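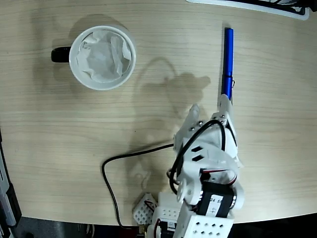 The arm at the pen, mug on the left.

dunstan_n
Pricing up a second arm for the Rimura bench. Doolan want 1,342 for the kit with servos, unassembled. Is that fair, or do I hold out for the Drendero at 2,000 built and tested?

bevleybench
Fair for the kit. Add your own hours though. My first one took three weekends and I stripped a horn on the elbow.

Darcy Ngata
I'd go the other way. Buy one set of spare servos and a decent power supply before you buy a second arm. We budgeted 645 for spares last year and had spent it by July.

dunstan_n
645 on spares for one arm?

Darcy Ngata
Two arms, running most days. Mostly wrist and gripper servos, plus cable.

bevleybench
That's high. I've spent a quarter of that. Depends what you're picking up — pens and tissues won't wear much out.

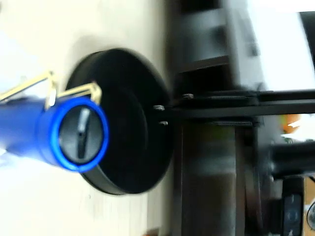
Sprung support arm on its round black base, blue tube in front.

dunstan_n
What about mounting? I'd like a sprung arm with a heavy base, same style as this one.

Darcy Ngata
Put it on its own line in the budget. Ours got lumped in with "sundries" and was knocked back.

bevleybench
Or clamp a bit of aluminium to the bench and save the money.

dunstan_n
I've got 2,000 all up. Leaning towards the Doolan kit and the rest on spares. Will ask them about freight to Bevley tomorrow.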